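So the Thursday laundry got done on Thursday for once, and I am still a bit giddy about it. Two loads, all of it dumped on the bed, and I folded the whole lot before dinner!

The kid tops are my favorite part (they're so small, it takes no time). I lay each one face up with the sleeves straight out, smooth it down, then bring the sleeves in and fold from the hem. The peach one with the googly-eyed ducks and GAGAGA. all over it always goes last - I like looking at it. Hoodies and pants I just fold in half and stack on the comforter.

Does anybody roll theirs instead? I have 5 drawers and they're all stuffed. 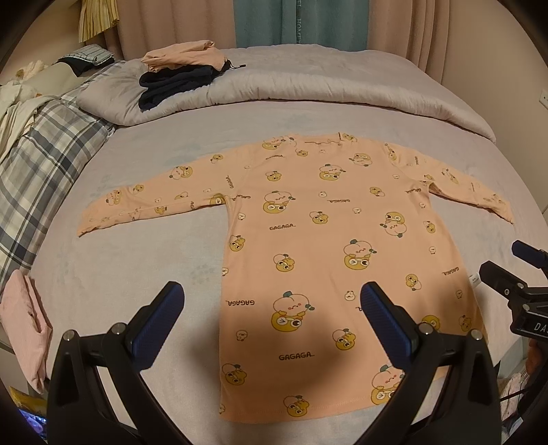 Rodrigo Aguiar
We roll the pajamas and fold everything else. Long sleeves come undone in the drawer if you roll them.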